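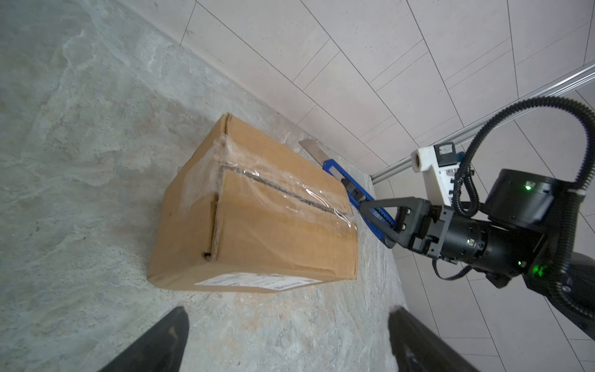

Figure 3. Taped corrugated carton with a centre seam, and a snap-off knife with the blade extended.

3.2 Opening of parcels in the home

Last updated: January 17, 2020
Reading time: 5 minutes

The second part of the study looked at how people open parcels once they have been brought indoors. The first part (section 3.1) dealt with delivery and handling on the doorstep and is not repeated. We were interested in where the parcel is put down, which tool is picked up, where the first cut is made and what becomes of the tape and the carton afterwards.

Records came from the Findside household diary, in which members of the household filled in a short sheet each time a parcel was opened. After removing padded envelopes, tubes and sheets with no entry for the tool, 1,236 openings remained. Each sheet gave the size class of the carton, the kind of closure, the tool, the surface and any damage to the contents. Size was recorded in 5 classes, from shoebox size up to cartons that need two people to lift.

Closures were sorted by what a person meets when looking down at the lid. The plainest is a single strip of tape along the seam between the two top flaps. Next comes the same strip with short pieces across the ends. The third is the wrapped carton, in which bands of tape pass over the top and down the sides as well as along the seam. Clear tape was used on the carton in Figure 3, which belongs to this third kind. The seam can be seen through the tape as a dark line, and the bands are wrinkled and shiny. Glued flaps and tear strips made up the last two kinds.

Wrapped cartons took more cuts than the others in every size class. A single pass along the seam frees the flaps of a plain carton once the tape at each end has been slit. On a wrapped carton the flaps stay down until the bands have been cut too, and people often found this out by pulling at a flap that would not lift. Several sheets mention tape that folded over and stuck to itself, or to the blade. Wrinkled tape was named as a nuisance for a separate reason: the blade rides up over the ridges and leaves short lengths uncut, so the same line has to be gone over again.

Tools were mostly whatever lay nearest. Kitchen scissors were the most common, followed by snap-off knives, keys and table knives. Snap-off knives were more often used in households that kept one in a fixed place, such as a hall drawer. The sheet did not ask how much blade was put out, which we now regard as a gap. A short length is enough for tape, and a longer one can reach through the board and into the contents. Where cuts to the contents were reported, the usual place was directly under the seam, and soft goods packed up to the lid were the most often marked.

The surface turned out to matter more than we had expected. Small cartons were opened on a table or worktop. From the middle size class upwards the floor was preferred, and the person either knelt or bent over from a standing position. Hard floors were chosen over carpet where there was a choice. On smooth stone or tile a light carton tends to turn as the knife is drawn along it, and people held it still with the free hand or a foot. The hand was then often close to the line of the cut. Turning the carton so that its long side faced the person made the cut easier to follow but did not remove the need to hold it.

Labels were a smaller matter. When a label is on the top it is sometimes cut through along with the tape, which causes trouble if the goods have to go back. A label low on one face, as on the carton shown, is clear of the seam. Households that often returned goods told us that they looked for the label before cutting. They also tended to open the carton along the seam only and to leave the sides whole, so that it could be closed again.

The condition of the board was noted where it seemed to bear on the opening. Warped flaps leave an edge that can be gripped, and some people used this to tear the tape without a tool. Small dents and holes were common and had no clear link with damage to the contents. We did not ask whether they had been there on arrival, so nothing can be said about their cause.

Tape left on the board was seldom removed before the carton was flattened. Only the wrapped kind drew comments on this, mainly that the bands on the underside keep the carton from folding flat until they are cut as well.

Related items
Salameh: carton sizes in mixed household deliveries
Prindier: a trial of tear strips on returned goods
Prarnano: board strength after repeated taping
Findside household diary: notes on the record sheet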